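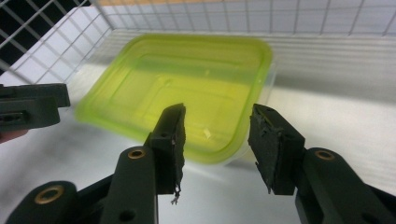
Foltby 102 Workshop Stool

Height-adjustable stool for benches, counters and drafting tables
Made by Drenix

Overview
The Foltby 102 is a backless stool for people who sit down and stand up many times a day. The seat is a round molded shell with a slight dip in the middle and a rolled front edge. It turns freely and does not lock. Height is set with a steel screw, so there is no gas cylinder to lose pressure over the years. Turn the seat clockwise to lower it and counterclockwise to raise it.

The first version was drawn by Cyrill Kälin for a school woodshop and had a fixed height. The current model keeps his four-leg base and adds the screw, a wider foot ring and replaceable feet.

What is in the box
Seat shell with mounting plate
Base with foot ring attached
Screw column
8 bolts with washers
Hex key
4 rubber feet
Assembly sheet

Assembly
Set the base upside down on a blanket and push the feet onto the legs. Turn it over, thread the column into the collar by hand, then bolt the seat plate to the column. Leave all the bolts finger-tight until the last one is in. Go around once with the hex key, sit on the stool, and go around again. Check the bolts after 2 weeks of use and then once a year.

If the column feels stiff, back it out and wipe the threads before adding grease. A pea-sized amount of ordinary bearing grease is enough.

Finishes
Base: black, light gray, or unpainted steel with clear coat
Seat: black, moss, brick

The clear-coated base shows weld marks and some color variation. It is not recommended for damp basements or for use outdoors.

Seat pad
The Humivo pad is sold separately. It is a wool felt disc with a non-slip back and fits this stool and the older Seok stool. Brush it when dusty. Do not machine wash.

Care
Wipe the seat with a damp cloth and dish soap. Solvents and acetone will dull the surface. Glue drips come off more easily once they have dried.

Spare parts
Feet, bolts and columns are kept in stock. Columns for stools bought before the January change have a coarser thread and will not fit the current collar. Look under the seat plate: a round stamp means the old thread, a square stamp means the new one. Please include the stamp shape with your order.

Warranty
20 years on the base and column, 8 years on the seat shell. Feet and felt pads are wear items and are not covered.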